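Lenddale hand-held gripper, wide-view version
Print this page | E-mail this page

A two-finger hand tool with a wide-angle camera, for recording tabletop work in ordinary rooms and training robot arms from the recordings.
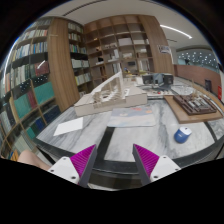 What it is for

The Lenddale is held in one hand and used in place of your own fingers. The camera looks out over the two fingertips and records what they approach, pick up and put down. The recordings are then used to train a policy that runs on an arm fitted with the same fingers and the same camera. There is no arm in the room while you record, so you can work in a library, a studio or a kitchen without moving any furniture.

The wide-view version was developed with the Vanditz group, who wanted to find out how much of the room a policy needs to see. Most of this page deals with their result, as it is the question we are asked most often by people choosing between the two lenses.

Fingers and pads

Both fingers have the same parts: a ribbed magenta pad in the shape of a wedge, a dark grey inner plate and a white bracket. The pads narrow to a point at the tip so that the tool can get at thin or low objects, such as the edge of a sheet of paper or a computer mouse standing next to something you would not want to knock. Pads wear and should be treated as a spare part. Change both at the same time. A new pad opposite an old one will pull objects to one side as the fingers close, and the policy will learn to expect it.

Lens

The lens gives a circular picture with black outside the circle. From working height over a table it takes in the tabletop, the shelves behind it and a good part of the ceiling. Straight lines come out curved, most strongly near the rim. We supply the pictures uncorrected. The Vanditz group tried flattening them before training and gave it up, because flattening either threw away the rim or stretched it so far that the fingertips took up very little of what was left.

The room-view result

Wanting Jia and Müzeyyen Bayram recorded 232 demonstrations of one task: pick up a small object from a crowded table and set it down on a sheet of paper. The recordings were made in 13 rooms. Two policies were trained on the same demonstrations. One was given the full circle, and the other a square cut from the middle with most of the room removed.

Both were then tried in four rooms that had not been used for recording. The full-circle policy did better in all four. The gap was widest in rooms with tall bookcases or open shelving, and small in the one room with bare walls. Jia and Bayram's reading is that fixed upright things in the background help the policy judge how the hand is turning, and that this matters most in the last part of the reach, when the object is partly hidden between the fingers.

They also report two kinds of failure, and buyers should know about both.

Glass and bright lights. Long ceiling lights and dark glass with reflections in it caused hesitation in the full-circle policy – the hand would stop above the table and drift. Recording the same room from several sides of the table reduced this but did not remove it.

Tall pale objects on pale surfaces. White architectural models on a light marble-patterned table were the hardest case. The policy sometimes brought the fingers in too low behind a thin white wall. The cropped policy made the same mistake just as often, so this one is not put down to the lens.

Recording advice from the study

Leave the table as people use it. Rooms that had been tidied for recording gave policies that did poorly on untidy tables.

Begin each demonstration with the fingers open and nothing between them, then move in at a steady pace.

Change the starting side of the table every few demonstrations.

Other people may be in the room. If someone's arm or leg comes into view, carry on. The group kept these recordings and found no harm in them.

Check the rim of the lens for finger marks between rooms. They are easy to miss on a small screen.

Software

Recordings are read by Kocabaş, which lines up the picture with the finger opening and the movement of the hand. It will also make the square crop described above if you want to repeat the comparison. Vatatico, our older program, opens wide-view files but cannot show the outer part of the circle, and we do not advise it for new work.

What is supplied

The hand tool with wide-view lens, one fitted pair of pads, two spare pairs, a carrying case and a printed guide. Arm mounts are sold separately – please tell us which arm you have when you order.

Page last changed Fri 22 November

Print this page | E-mail this page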